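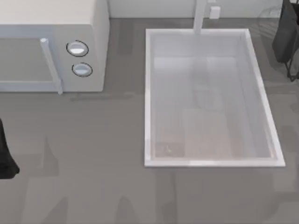 Pre-run checklist, Kever kitchen sim, top camera
Applies to: Taden policy evaluation, 100 episodes per checkpoint
Last edited in July, after the usual argument

1. Scene loads without errors. OK.
Comment: "Without errors" means the log is clean. A scene that looks fine has fooled us before.

2. Microwave door closed at reset, both dials in view. OK.

3. Sink rim visible on all sides. OK.
Comment: Basin floor has a pinkish tint in the lower half. Left alone. Moradi trained on it and Moradi is apparently fond of it.

4. Open counter clear between microwave and sink. OK.

5. Both arms in the top view at reset. FAIL.
Comment: One gripper at the left edge, no second arm. Check the start pose before blaming the policy. Blaming the policy comes later and has its own form.

6. Seed fixed and written down. OK, 3133.
Comment: Written down in the run sheet — a sticky note is not a run sheet.

7. Didusel baseline rerun on the same seed. Not done.
Comment: Last month's number came from 20 episodes and went into a table beside ours from 100. Rerun it or drop the row.

8. Success check reads object state, not pixels. OK.

9. Episode videos saved, failures included. Pending.
Comment: Especially failures included.

Status: hold until 5 and 7 are cleared.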